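From: Ilze Kalniņš
To: office-moves list
Subject: Re: [office-moves] Desk clear-out, third floor, what goes in the cups

Hi all,

Answers to Kumaresan below, and then a few things that came up when we did the first desks on Tuesday.

> On Tuesday, Kumaresan Arumugam wrote:
>
> Two questions from our end of the floor. First, do the mesh cups stay
> with the desk or go back to the supply room? We have more cups than
> desks, and half of them are full of old notes and dead pens.
>
> Second, what do you want done with staples? I have opened drawers with
> three half boxes in them. Deividas says throw out anything opened. I
> would rather not.

The cups stay, one per desk. Empty each one completely before you put anything back, including the paper scraps at the bottom. Anything with a name or phone number on it goes in the shredding bin by the printer, the rest in ordinary recycling. Spare cups go to Ji-hoon.

Please don't peel off the paper labels with the handwritten letters. I need them to match cups to my list, and I will replace them with printed ones in August.

Staples: keep them, opened or not. The ones we order from Starent come in boxes of 5,000 or so and they don't go bad. Loose strips can go in the stapler if it has room. Put the rest in the drawer, flat, so they don't snap. 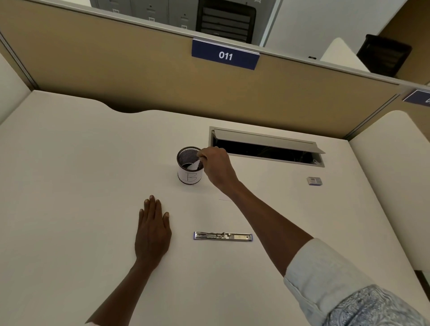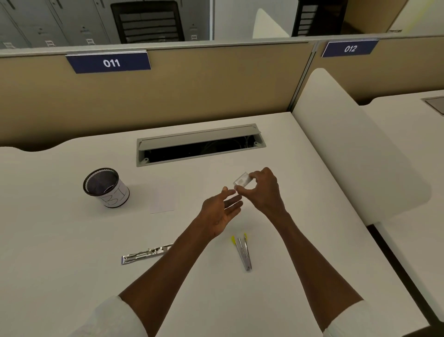

The standard set for each desk is now one cup, one stapler, one box of staples and two pens. Everything else on the surface is either personal or surplus. Personal things go in a Brediser crate with your name on the side. Surplus goes on the long table outside the Sutolstead room, and people are welcome to help themselves until the end of the week.

A few of you asked about pens. Try each one on scrap paper before it goes back in a cup. We have 368 new ones in the supply room, so there is no need to save one that skips. Pencils are fine to keep if they are longer than your finger.

Clear plastic holders and card sleeves go in the tray on my desk. We were about to order 100 more and I would like to see how many turn up first.

Cable openings at the back of the desks – leave the lids alone for now. Žydrūnas still has to check the wiring on that side, and he wants to do it before anything heavy gets put back along the partition. If you find a pen or a clip down there, fish it out, but don't pull on the cables.

Desk numbers on the partition rails don't change, so if you are moving seats, you move to the number and the plate stays where it is. I have had two people ask if they can take theirs along. No.

Kumaresan, can you tell me how many spare cups you have by the time Ji-hoon comes around? He only has the one cart.

Ilze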